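Library > Television > Reality series > Sokilero

Search the library Enter a title or name

Sokilero (television series)

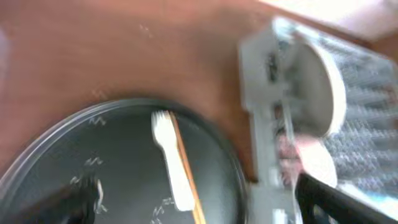

Mbali Shabalala remarked in an interview that the series was never meant to be a contest about love, and that she was surprised when the viewers began to treat it so. Her view is often repeated in articles on the program, although the later seasons do not fully support it.

Sokilero is a reality television series in which a group of single people live together in a large guest house outside the town of Korkville. It was created by Shabalala and produced by the company Diltomham. Each season has 15 episodes. The series is known for its slow pace and for the rule that no contestant may be voted out by the public.

Format

Nine contestants enter the house on the first day. They do not know each other before, and they must give up their telephones at the door. Every evening two of them are chosen by lot to cook and eat a meal apart from the group. After the meal each person writes a short letter, and the letters are read aloud at the end of the week.

A contestant leaves only by his or her own decision, or when three letters in one week ask for it. In the first season this second rule was used one time, against Ruan Nel, who returned as a guest in the final episode. The two people who receive the most letters at the end share the prize.

Production

The first season was filmed in May, during six weeks. The guest house had been closed for several years, and the kitchen had to be built new. Johannes Zwane directed all episodes of the first two seasons. He preferred long conversations without music, and some of them fill almost a whole episode. From the third season the direction was taken over by Xolani Matlala, who made the episodes shorter and added interviews with the families.

The narrator is Sizwe Radebe. He is heard but does not appear on the screen, except in a special episode about the making of the program.

Reception

Critics were at first divided. Several of them found the early episodes too quiet for the evening hours, while others praised the letters as the strongest part. The change of director was also discussed very much. Older viewers complained that the meals were now cut to a few minutes, but the number of younger viewers increased.

The seventh season ended without a winning pair, as both leading contestants left the house before the last reading. The prize was kept for the following season.

See also: List of Sokilero contestants; Diltomham productions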